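Sleep and Noise in Shared Student Housing

Group 3: Suha Awwad, Cameron Baxter, Iddrisu Frimpong
Submitted February 5, 2025

1. Background

Our group wanted to know how much nighttime noise affects sleep in shared housing near campus. All three of us live in shared houses, and we had noticed that people blame their roommates for most bad nights. We wanted to check whether that was fair.

We picked Jelendale because many students rent there and the houses are close together. The main street has bars and a late bus route. The side streets are mostly quiet after dark, apart from delivery vans early in the morning.

2. Method

We handed out a one-page sleep diary in January. Each person filled it in for one week and wrote down the time they went to bed, the time they got up, how many times they woke, and what they thought woke them. They also rated each night from 1 to 5.

We gave out 162 diaries and got 139 back that we could use. The rest were missing or had too many blank nights. We also put sound meters in the bedrooms of 37 of these people. Costel Moldovan lent us the meters and showed us how to set them. The meters saved only sound levels and did not record speech.

3. Bedroom setup

The diary had a short section on the room itself: which side of the house it faced, how thick the curtains were, and where the bed stood. We added the bed question after Iddrisu pointed out that a bed against a shared wall picks up more noise from next door — footsteps, doors, and music with a lot of bass.

Most people had the bed against a wall because the rooms are small. We asked if they could move it for one night as a test, but very few had the space, so we dropped that part. Bedding and mattress type were listed as well, mainly so we could rule out people who slept badly because they were uncomfortable or cold.
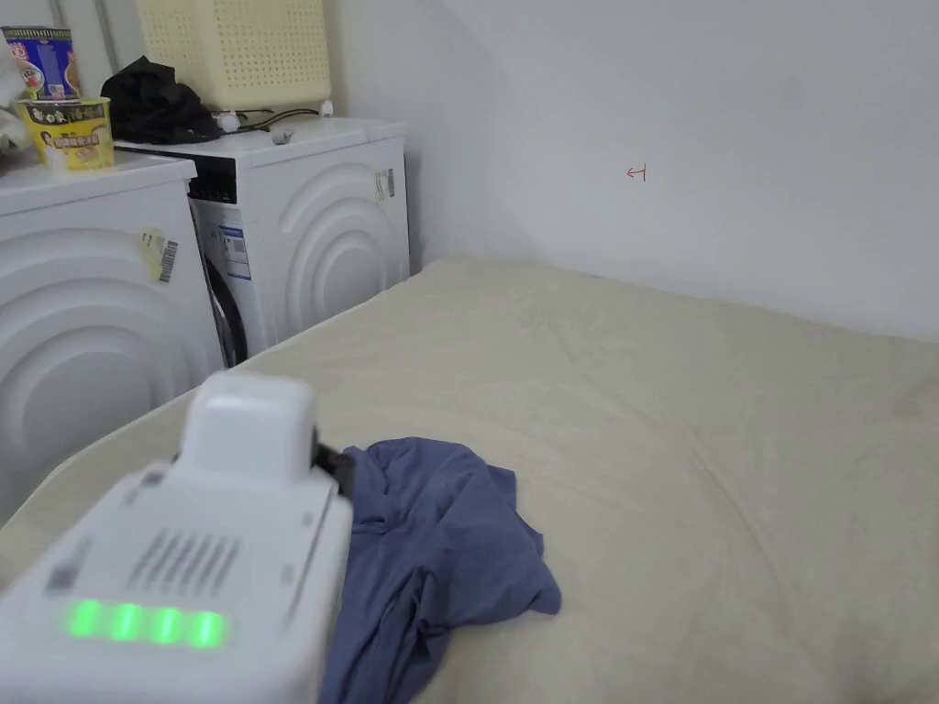
4. Results

Street noise was the most common cause given for waking up. Roommates came second and heating pipes came third. People on the main street gave their nights lower ratings than people on the side streets, even when they went to bed at the same time.

The meters mostly agreed with the diaries. Loud peaks after midnight often matched a waking that the person had written down. There were also many peaks that no one mentioned, so people either slept through them or forgot by morning.

Earplugs made less difference than we expected. Several people wrote that they took them out during the night.

5. Problems

One week is short, and it fell close to the start of the semester when some houses had parties. The meters were not all placed at the same distance from the window, and we should have measured this. Ratings from 1 to 5 also mean different things to different people.

6. Next steps

Cameron would like to repeat the diary in warmer weather, when windows are open. We would keep the same form but add a line for naps and one for caffeine — both came up in the comments.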